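Wesarell Automated Assembly Cells
Set-Up and Operation Guide
Section 4: Module Insertion at the Mounting Panel

Document revised Thursday, August 15, 2024. Approved by Wilmer Bermúdez, Cell Safety.

4.1 Scope

This section applies to all cells in which a robot places plug-in modules or circuit boards into an upright mounting panel. It covers preparation, the first insertion at reduced speed, and the rules for stopping and re-entering the cell. It does not cover teaching of new positions, for which see Section 6.

Work under this section may be carried out only by persons who hold a current Level 2 cell authorization. Trainees may observe from outside the marked boundary.

4.2 Before power is applied

1. Confirm that the cell carries a valid inspection tag. Tags issued before the previous December are no longer accepted.

2. Check that the mounting panel is upright and fully seated. Press on each upper corner by hand. The panel must not rock.

3. Inspect both gripper fingers for cracks, worn edges and foreign material. Check that every bolt on the gripper body is present and tight.

4. Inspect the grip pads. A pad that is smooth to the touch or lifting at a corner must be replaced before work begins. Use pad set Rumau 780. Pad set 772 is thinner and must not be fitted to this gripper.

5. Walk the floor on all sides of the cell. Cables must be routed outside the reach of the arm and secured where people walk. Remove loose parts.

6. Test the emergency stop from each station. Record the result in the cell log.

CAUTION: Do not rely on the enclosure wall as a guard. The wall supports the panel and limits the spread of dropped parts. The gripper can pass above the rail.

4.3 First insertion

The first insertion of each shift, and the first after any change of module type, shall be run in reduced-speed mode with one authorized operator holding the enabling device. A second person shall stand at the nearest emergency stop.

1. Select reduced-speed mode at the controller and remove the key.

2. Load one module in the gripper. The latch must face outward, and the inner gripper blocks must bear on the module body below the latch. The blocks must never close on the latch itself.

3. Move the arm to the approach position. Stop and compare the line of the module with the line of the slot. Correct any visible lean before continuing.

4. Advance until the narrow end of the module enters the bracket. Stop again.

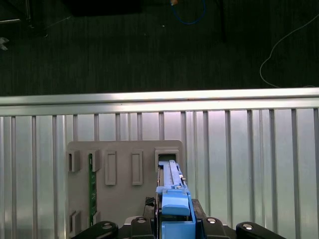 Figure 4-1. Module entering the upper-right bracket; circuit board in place at left.

5. With the arm stopped, check for clearance between the gripper fingers and every neighboring bracket. Where a circuit board is already fitted, confirm that no part of the gripper will touch it over the remaining travel.

6. Resume the advance. Release the enabling device at once if the panel moves, the module twists, or the force reading exceeds 31 newtons.

7. When the module is seated, open the gripper and withdraw along the same line used for the approach.

8. Repeat steps 2 to 7 until four insertions in a row have been completed without a stop. Full speed may then be selected.

NOTE: An insertion that needs a second attempt does not count toward the four. Begin the count again.

4.4 Jammed or misaligned modules

1. Release the enabling device and press the emergency stop.

2. Do not pull on the module while it is held in the gripper. Stored force in the arm may be released suddenly.

3. Apply lockout at the main disconnect. Each person entering the cell shall fit a personal lock.

4. Open the gripper with the manual release, supporting the module with the free hand.

5. Remove the module and examine the slot. Set the module aside with a red tag, even if no damage can be seen. Modules with a red tag shall not be returned to stock at the cell.

CAUTION: Circuit boards are easily damaged at the edges. Wear a grounded wrist strap when reaching past a fitted board.

4.5 Records

The operator shall enter the following in the cell log before leaving the shift:

Module type and number of insertions completed
Any stop, with the step at which it occurred
Pads or bolts replaced
Names of the operator and the second person

Logs are collected weekly and kept at the Dondgate office. Sites that use the Arai electronic log need not submit a paper copy.

Requests to depart from any rule in this section must be made in writing to Walter Ayala, Standards Office, Dondgate. Work shall not proceed under the requested change until a signed reply has been received and posted at the cell.

Continue to Section 5: Module Removal and Replacement.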